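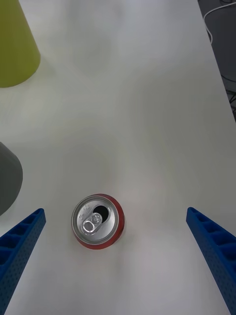 *Opened can between the gripper fingers, two-arm table setup.*

# Can a two-arm setup clear cans and cups yet, or is it still a bench exercise?

**Posted by dutton_lunchroom**

I look after the lunchroom and packing benches at a small shop in Clulport. Every shift leaves the same mess: drink cans, paper cups, the odd wrapper. Someone spends 26 minutes at the end of the day clearing it, and I have been asked whether a machine could take that over.

My requirements are modest. Pick up an opened drink can from a flat bench, put it somewhere sensible, leave the bench clear. Cups would be a bonus. It can be slow, since the room is empty from 6 pm. It can't tip the dregs over the bench, and it can't need an engineer standing beside it.

I have read plenty of claims and would like to hear from people who have spent time with this sort of equipment. Specifically:

- Is an aluminium can a reasonable thing to grip, given how thin the wall is?
- Does it matter that the bench is white and matte? Ours is white but fairly shiny.
- Are two arms needed, or is the second one for show?

**Taha Filali**

I work on tabletop handling at Meredith, so mostly the unglamorous end of this. Taking your points in order.

Gripping the can is the easy part. An empty can will crush under a hard parallel jaw, but ribbed plastic fingers with some give spread the load along the side wall. Come down from above with the fingers open on either side, centre as well as you can, close slowly. If the can starts nearer one finger than the other, that finger touches first and pushes it across. An empty can slides and no harm is done. A can with a third of its contents left may slide or may tip, depending on how high you touch it. Keep the contact low.
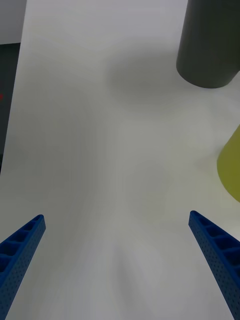 Surface colour matters less than people expect. Plain matte white is good to work on. Gloss is worse, as the overhead lights show up as bright patches and a lid is already a bright patch. Soft shadows are a nuisance as well: a grey cup and its own shadow can merge at the base, and the estimate of where the cup stands drifts by a few millimetres. If your bench really is shiny, put a matte mat on it before you spend money on anything else.

As for the second arm, one is enough to lift a can off a bench. Two help with reach, and with jobs where a container has to be held while something goes into it. A paper cup is the standard case. It weighs next to nothing, so if the can clips the rim on the way down the cup goes over. You can hold it with the other arm, or you can use a heavier bin with a wide mouth. For a lunchroom I would use the bin.

Our own figures, for what they are worth: over 898 attempts with mixed cans and cups, 31 ended with something on the floor. Most of those were cups. We still had a person reset the table each time, and that labour never appears in the success rate.

So my answer is yes for the motion, no for the chore. The chore includes the crushed can, the can lying on its side against the wall, the can somebody stuffed with a serviette, and wiping up afterwards. I wouldn't promise you any of those unattended.

**rinance_maint**

just buy a bin with a bigger hole and put up a sign. worked at our place

**benchtop_K**

Mostly agree with Taha, with two additions.

First, fix the layout before you look at arms. If cups and cans arrive anywhere on a three-metre bench you need a rail or a mobile base, and the cost goes up quickly. If people will leave them on a tray, a fixed arm might manage. In February we trialled a marked tray area and compliance was good for 4 weeks, then it fell off.

Second, decide what "put away" means. I have seen plenty of trials where it means the can ends up in a paper cup at the back of the table. It's a fair test of placement, but someone still has to empty the cup, and you would be paying for the hardware on top.

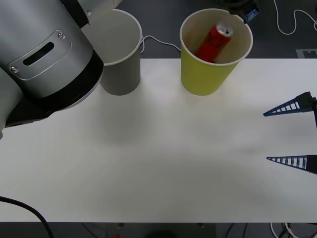 ## Follow-up from dutton_lunchroom

Thanks, all. The bench is semi-gloss laminate, so I will try a matte mat and a marked tray first and see whether people use it. Taha, when you say keep the contact low, do you mean below the halfway point of the can, or right down at the base?

**Taha Filali**

Below halfway is enough. Right at the base you risk the fingertips touching the bench before they close — most arms will fault and stop when that happens. Leave a centimetre of clearance and adjust from there.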